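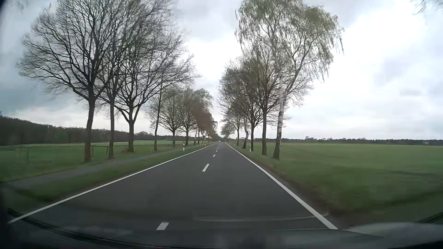
4. Riding the Long Straight

4.1 Before you set off
The Drimstead touring handbook assumes you have loaded the bike as shown in section 3 and have stopped arguing with the pannier clips. This section deals with long, flat, tree-lined roads, which look like the easiest riding you will ever do and are where most of our letters of complaint come from. On a road like this one, with a continuous white line along each edge and dashes up the middle, you can see a car while it is still a pale speck on the horizon. You will have plenty of time to think about it. You will have plenty of time to think about everything.

4.2 Setting your position
1. Check behind you before you move out from the verge. The car in front is the one you'll be staring at, so the one behind gets neglected.
2. Ride well clear of the edge line. Painted lines are slippery in rain, and wobbling along the top of one is a skill for the circus.
3. Hold that position. Do not drift towards the grass each time something overtakes, then drift out again to apologise.
4. If you are riding in a group, go to single file when traffic comes up. Finish your anecdote later. It will keep.

Note: Local rules on lights, helmets and which side to ride on are listed in Appendix B. Read them at home, where there is a chair.

4.3 Setting your pace
1. Choose a gear you could turn while holding a conversation.
2. Go one gear easier than that.
3. Set the trip computer to show distance ridden. Avoid the "distance remaining" screen, which has ended at least one engagement.
4. Drink every 6 km, thirsty or otherwise. Eat something every 9 km.
5. Change hand position whenever you remember to. If your fingers have gone numb, you have not been remembering.

Caution: Do not use the far end of the road as a target. It moves. Levente Bozsik, who wrote the first edition of this handbook, chased it all the way from Culton to Fekete and had to be fetched by his sister.

4.4 Wind
Bare trees let the wind straight through. A row in full leaf gives decent shelter until the first gap, where it stops giving any at all.

1. Keep both hands on the bars when you come to a gap, gateway or field entrance.
2. Lean in gently as the gust arrives and straighten up as it goes.
3. In a strong crosswind, take off the handlebar bag and strap it to the rear rack (see 3.6). Yes, again.

Caution: Above 80 km on a loaded bike, a headwind becomes personal. Stop and have lunch.

4.5 Stopping
1. Signal, slow down and pull right off the road.
2. Lean the bike against a trunk on its unloaded side. The kickstand supplied with the Vosudano rack is meant for hard ground and will sink into turf with great dignity.
3. Check the tyres for thorns and grit.
4. Look up before you sit down. Birds use these trees too.

Note: Leave nothing behind but the flattened bit of grass. Banana skins count as something.

Continue to section 5, Hills, when you meet one.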